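Jetitz Under-Desk Cable Tray: my thoughts after a long winter with it

I put off buying a cable tray for years, mostly out of stubbornness, and then one evening I caught my foot in the printer cord and took a whole cup of tea down with me. So I ordered the Jetitz, the long one, and I'm so glad I did!

It comes flat in the box with two brackets and a little bag of screws (plus a spare, bless them). The instructions are one sheet and the drawings are tiny, so put your reading glasses on. My neighbor Evander held the tray up while I did the screwing, and I'd say borrow a neighbor if you can — it's a bit of a stretch to do alone on your back under a desk. My desk top is pine and the screws went in nicely with no drilling.

The mesh is sturdy and doesn't sag, even with two laptop bricks and the router in it. I had an Engate tray at my old job that bowed in the middle like a hammock, so that was my big worry.

My one real grumble is the front lip, which is taller than it needs to be. Getting a fat plug past it takes some wiggling and a few words I won't repeat.

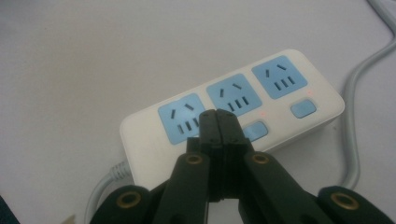 Measure whatever you plan to put in it before you order, and do it with the plugs in, as they add a good deal of height. A plain white strip with three sockets in a row, like this one with the pale blue panels, doesn't look like much until you've got a chunky charger in each. I ended up laying mine on its side, and the lid still closes. I'd buy the tray again, and I've already promised my sister one for her sewing table.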